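Last revised 2 April 2019, ahead of the July order round.

# Plarilow bench: buying notes

Hello, and welcome! This folder holds the shopping list and the budget sheet for the two-arm sorting bench at Hatmont, plus the odd bit of grumbling about postage. The whole pot is 4000 pounds, and we have spent 1835 of it so far — mostly on the arms, as you'd expect.

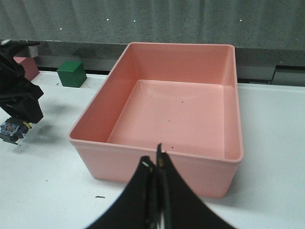 *Photo: Plarilow project, wrist camera*

Plain plastic bins and coloured blocks cost very little, so please don't haggle over those. A pale tabletop is lovely for making the colours stand out, though it shows every mark, and I'd like a proper spare top in the next order if we can stretch to it.

## Still to buy

| Item | Supplier | Pounds |
|---|---|---|
| Spare gripper set | Alvarado | 611 |
| Spare tabletop | Neldale | 76 |

Prices are in `budget.csv`, delivery included. If you get a fresh quote, do add it as a new row and leave the old one where it is — I like to see how they drift! Cables are on a separate sheet, which I still need to tidy.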